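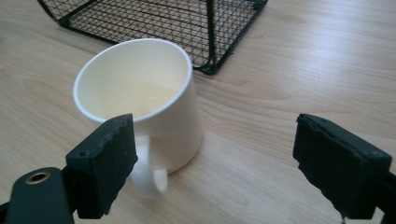 White mug, wooden table.

Bring back the long lunch. Or the medium lunch. I'd settle for 40 minutes sitting down, with a plate, facing another person.

I say this as someone who ate over the keyboard for years and thought it made me serious. Crumbs in the space bar. Soup at 11:30 so I could "get ahead." Ahead of what, I couldn't tell you. I was at Dawber then, in the billing office, and the whole floor ate like that. Heads down, forks going, phones wedged on shoulders. Derek Staniforth once took a call from a supplier with half a burrito in his cheek and got complimented on it by the manager.

Then I moved over to Modier, which is a smaller outfit, and on my first day Poonam Sandhu stood up at noon and said "right, coats." Everybody got their coats. We walked to Grilari, the place on the corner with the bad parking, and had the lentil plate, and talked about her sister's divorce and wether you can freeze rice. Back by one. The work was still there.

I was annoyed for a week. I had things to do! Then I wasn't annoyed.

People will tell me lunch breaks cost money. Fine, so does everything. So do the mistakes I made at 3 in the afternoon on a granola bar. I sent out 64 invoices with the wrong tax line one June, all on a day I hadn't left my chair, and it took two days to call them all back. My fault. But I do think about that chair.

And there's the other thing people say – that younger staff would rather skip it and leave early. Some would. Chelsea Rowbotham has a kid to pick up and she'd take the early exit every time, and she should get it. I'm not asking for a bell and a lunch line. I'm asking for a hour that the calendar can't touch. Use it how you like. Walk, nap in the car, eat a sandwich on a bench.

What bugs me is the meeting with food. "Lunch provided." A cold wrap and a slide show is a meeting, call it a meeting. Same with the coffee break, which used to be a break and is now a thing you carry down the hall into somebody's office.

My mother worked the line at a cannery and they got their half hour, union rules, and she can still name every woman at her table. I can't name the people I sat beside at Dawber, apart from Derek, and that's mostly the burrito.

So – managers, block it out. Noon to one, whole team, no invites. If you're not a manager, stand up anyway and say "coats." Somebody will come with you. Poonam says it took her a month to get the first one.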